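Chopsticks First: A Starter Job for the Flirkis Hand Gripper

If you have read our Flirkis review, you know we liked the gripper more than we liked the manual, which spends 10 pages on unpacking and one on gripping. This walkthrough covers the part in between. The job is moving chopsticks out of a utensil basket by hand-held gripper, recorded so that a robot arm can learn the motion later.

What you need: the gripper, charged. A table with a cloth you don't mind wrinkling. A plastic utensil basket with a few chopsticks in it. Patience, sold separately.

1. Set the basket down with clear cloth in front of it. Don't tidy the rest of the kitchen. Kamel, the training software in the Flirkis kit, gets fussy if every recording has the same spotless background, and it's nice to have an excuse.

2. Open the jaws all the way before you start recording. Flirkis lets you begin half closed. Don't. Graziella Bortolotti recorded 29 clips that way for our review and threw out the lot on Friday.

3. Come in slowly, blue pads first. Aim for the upper third of one chopstick – grab lower and you will be wrestling the basket as well.

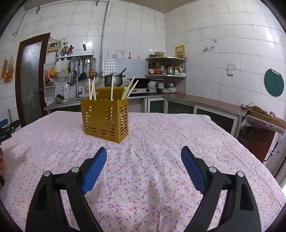
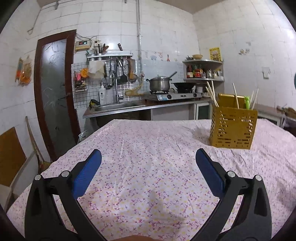
Jaws open over the cloth, with the chopsticks still in the basket.

4. Squeeze until the pads touch the chopstick, then a hair more. The trigger has a long, soft travel that feels like squeezing a sponge through a mitten. You get used to it.

5. Lift straight up until the tip clears the rim. Lay the chopstick on the cloth, open up, and back away before you stop the clip.

6. Repeat, turning the basket a little each time. Bouchra Bouazza got usable results from 50 clips. I needed 70, and I'd rather not discuss it.

If the chopstick spins in the pads, you have it too close to the tips. If two come out together, throw the clip away, however proud you are of it.

The Drastar gripper we tried in July has a crisper trigger, but its pads let go of anything thin. For this job I'd stay with the Flirkis. Edgate stocks spare pads for it, and you should order a set with the kit.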